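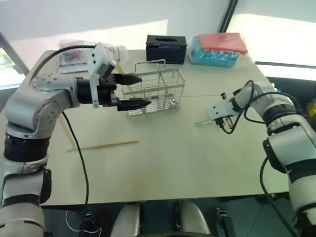 Rhona MacRitchie wrote, on reading our first draft, that a basket with chopsticks in it is tidier than a table with chopsticks on it, and that she could not see what more there was to study. We take the objection seriously. Most people would say the same, and so, in different words, does nearly everything we have read on the upright storage of small utensils. But it rests on a claim we doubt: that putting a thing into its holder and putting a thing away are the same act.

4.2 Upright storage and the wire basket

The advice given to households is easy to sum up. Long, thin utensils should stand on end in an open holder, where they drain, take up little room and can be picked out by the handful. The Disitz handbook recommends it for chopsticks, skewers and straws alike. The Bamora leaflet, which came with the holders given out in the Crichton part of our study, goes further and says that a wire holder "keeps pairs together." We could find no test behind either statement. The handbook cites an earlier edition of itself.

We asked 23 households in Crichton and Stistley to let us look at their chopsticks once a week for four weeks in August. There were 323 single chopsticks between them at the first visit. That the number is odd is the first thing we would point out to anyone who believes in the pair as a natural unit of storage. Several households could not say which sticks belonged together, and two were surprised to be asked.

We had expected the trouble to be one of habit, with people leaving sticks on the counter or in the sink. Some did. The more common trouble was inside the holder. A chopstick dropped into a tall closed jar has few places to go. It leans, but the walls catch it and most of its length stays inside. A wire basket is wide for its height, and a chopstick is long for a basket. The stick comes to rest at a slant, with its foot against one side and its upper part across the rim on the other. A second stick may settle alongside the first or fall across it, and whichever it does seems to owe more to chance than to the person putting it there. Figure 4 gives the arrangement we have in mind.

Figure 4. Wire basket with two chopsticks leaning diagonally, upper ends above the rim.

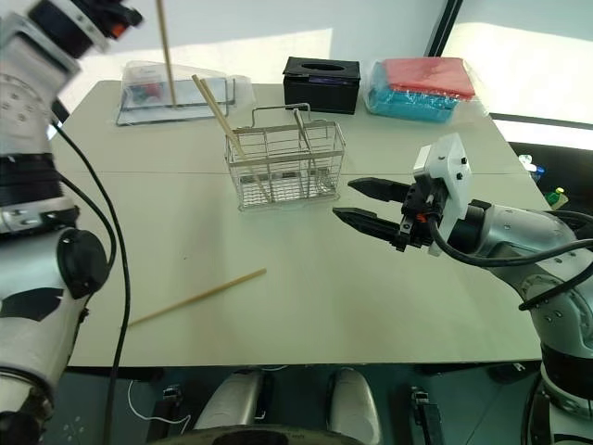 Whether such a basket counts as tidy depends on who is asked. In our visits the person who had done the dishes nearly always said it did. Other members of the same household were less sure, and one called her brother's basket "a bonfire." We had planned to score each holder for tidiness on the four-point Disitz scale, and did so, but we put little weight on the result. The scale was written for drawers. It gives its top mark to items that "lie parallel and do not overlap," a standard that leaning sticks can hardly meet, and its second mark to items that are "contained," a word it does not define. Is a stick contained when its end pokes out over the rim? Our two scorers disagreed on this from the first day and were still disagreeing at the end of the study. We report the scores in the appendix for those who want them.

A fairer test, we think, is what happens at the next meal. People do not admire a basket; they reach into it. If upright storage works as claimed, a person setting the table should be able to take out what is wanted without disturbing what is not. With spoons and forks this was so. With chopsticks it was so in jars, and in baskets that held very few. In fuller baskets, pulling one stick often shifted its neighbors, and in some kitchens the reach ended with a stick on the table or the floor. The stick on the table then posed the old problem again, in a harder form. A thin stick on a flat surface gives the fingers little to get hold of, and several people slid it to the edge of the counter before lifting it. We saw this so often that we stopped writing it down, which we now regret.

It might be said that the fault lies with the people and that a little care would put things right. We are not persuaded. Care was plainly taken in many of these kitchens. One man in Stistley stood each stick in the corner of the basket, tip down, and watched it slide over. He did it again with the same result. At that point it seems odd to go on talking about habits.
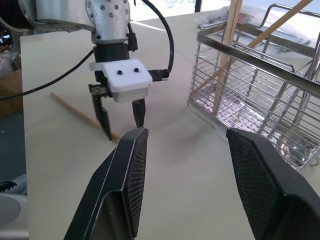

Does a divider help? It helps with sorting, and very little with leaning. Households whose baskets had a divider tended to use the sections for different kinds of thing, usually chopsticks in one and spoons in another, and most kept to this over the whole period. A narrower section also limits how far the foot of a stick can slide. It does nothing about the top, where the stick still finds the rim or the handle and rests there. In the deeper baskets this made no difference to anyone. In the shallow ones the sticks leaned much as they had before, only in a smaller space.

The handle deserves a word, as the leaflets treat it as a plain good. A tall handle makes the basket easy to carry from the drainer to the table, and people did carry it. It also stands up among the utensils and gets in the way of the hand. We saw people reach under it, around it and, in one case, through it with some skill. None complained. We have no before-and-after comparison, and would distrust anyone who offered one on the strength of a sample like ours.

We should be equally plain about what else on the table may matter. Few of the tables we visited held only a basket. Tissue boxes, wrapped packages and plastic bags stood near it, mostly toward the back, and the basket had to share the reach of the arm with them. The handbook shows its holders on bare counters.

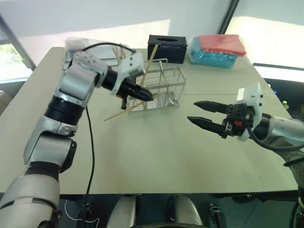

A crowded back edge leaves the front of the table as the only place to work, so that is where loose sticks are set down, and where they stay until someone decides they are in the way. In the Crichton homes this decision was often made at bedtime. We did not plan to record the hour and have it only from what people told us, so we make no argument from it.

What can be claimed, then, is modest. Households that were given a wire basket used it. Fewer chopsticks were lying loose at the last visit than at the first, though the novelty of the basket, and our turning up every week to look at it, would be enough to explain the change. We found no support for the statement that baskets keep pairs together. Where pairs stayed together, it was in homes that had tied them with a rubber band, and these homes had been doing so before we arrived. The jars did at least as well as the baskets on every measure we trust, and they were already in the cupboard.

MacRitchie's objection survives in part. For a household that wants its table clear by evening, a basket of leaning sticks may be all the order required, and we have no quarrel with that. Our doubt concerns the stronger claim, and Section 4.3 takes it up again with spoons.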